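Part 3: Folding the soft things with straps

I wrote this part of the Condville linen guide after I got tired of watching my fleece pieces come out of the closet in a tangle. Anything with a strap sewn or clipped to it goes here. Plain throws are back in Part 2, and they're much easier!

Before you start, make the bed. You want a flat, soft surface (I use the top of my comforter) and enough light to see a black strap against a dark blanket.

1. Shake the fleece out and pick off the lint. I keep a Jendine roller in the nightstand, but tape works fine.

2. Find the clip. Close it if it closes, then lay it off to one side so it isn't under the fabric.

Caution: don't pull on the strap to drag the fleece toward you. I popped a whole row of stitches that way in October and had to ask Segundo Montoya to sew it back.

3. Run the strap the long way and let it lie flat. One twist is okay. Two will leave a lump.

4. Fold the fleece over the strap so it sits between two layers, then roll loosely from the thick end. Fleece is springy - it'll puff back up on you, and you can just press it down again.

Note: a bit of strap or the clip can peek out. I like it that way, it tells me which bundle is which.

5. Set the bundle down on the comforter and check it from above before you put it away. Mine are never very neat, all fat rolls with a dark stripe running through the white, and they stack just fine.

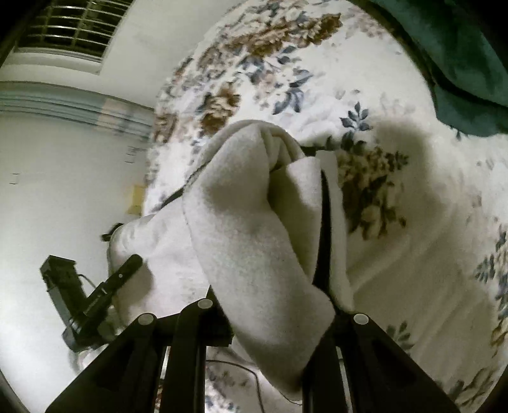
6. Slide the bundle into bin 31, fold side up, and put the heavy blankets on the shelf underneath.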